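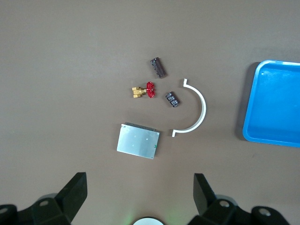

Accueil Qui sommes-nous Nos ateliers Recrutement Contact

Qui sommes-nous

Titard, c'est du tri et de la mise en kit de petites pièces pour les autres. Raccords, connecteurs, colliers, visserie, petites cartes. Les clients nous envoient des caisses en vrac, on renvoie des sachets ou des bacs prêts à monter. Un métier discret, beaucoup de manutention, pas mal de doigts abîmés pendant longtemps.

Au départ un seul local, une table, des bacs. Aujourd'hui 1686 mètres carrés, deux halls, et 267 références suivies en permanence pour nos clients du chauffage, de l'électricité et de la petite électronique. Semeniuk nous a rejoints ensuite avec son atelier de câblage, on a gardé les deux noms sur la façade.

Ce que fait le robot, ce que font les gens

Depuis novembre, une partie du tri passe par des cellules robotisées. Le projet s'appelle Skodetov en interne. Un bras, une pince à deux doigts, une caméra au poignet, une table mate pour éviter les reflets. La pince prend une pièce à la fois et la dépose dans un bac. Une petite vanne à boisseau en laiton avec sa manette rouge, un demi-collier blanc, une plaque métallique : trois formes, trois façons de serrer. C'est là qu'on passe le plus de temps.

Le laiton, ça roule. Le plastique courbe se prend par la tranche ou ne se prend pas du tout. Les pièces plates, n'en parlons pas, il faut aller chercher le bord. Les réglages sont faits par nos opérateurs, ceux qui triaient ces pièces à la main avant. Ils connaissent les pièces, et ils voient tout de suite quand une prise va rater.

Côté organisation :
- le vrac répétitif part en cellule, surtout l'après-midi et en soirée
- le contrôle visuel reste à la main, toujours
- les petites séries aussi (moins de 700 pièces, le réglage coûte plus cher que le tri)
- chaque opérateur formé peut arrêter une cellule sans demander à personne

Qu'est-ce qui change au quotidien ? Moins de station debout au même poste. Moins de gestes identiques, donc moins de poignets bandés en fin de semaine. Plus d'écran, ça ne plait pas à tout le monde et on l'entend. Certains ont préféré rester au contrôle ou à l'expédition, ils y sont restés. Pas de départ lié aux cellules, c'était écrit noir sur blanc avant la première installation et ça le reste pour les suivantes.

Les salaires : la formation conduite de cellule donne un échelon. Formation sur le temps de travail, évidement. 17 personnes l'ont suivie, d'autres sont inscrites pour la prochaine session. Primes d'équipe maintenues, on nous pose la question à chaque entretien.

Ce qui marche moins bien

Les pièces qui se chevauchent. Les sachets souples. Les lots où le fournisseur change une teinte de plastique sans prévenir. Dans ces cas-là on repasse en manuel, le client est prévenu du délai, et on reprend le réglage le lendemain matin. Le bruit aussi : le hall 2 est plus bruyant qu'avant, des panneaux sont commandés.

Travailler avec nous

Pour les clients : envoyez un échantillon en vrac, même mal rangé, surtout mal rangé. On vous dit sous quelques jours si ça passe en cellule ou à la main, avec un prix pour chaque. Les kits urgents se préparent au hall 1, dépôt possible dès 7 h au quai. Pour les ensembles déjà câblés, voir directement l'atelier Semeniuk, même adresse, porte de gauche.

Pour les candidats : pas besoin de savoir programmer. Il faut de bons yeux, de la patience, et dire quand quelque chose cloche. Les postes ouvert sont à la page Recrutement, visite de l'atelier avant l'entretien si vous voulez voir les cellules tourner.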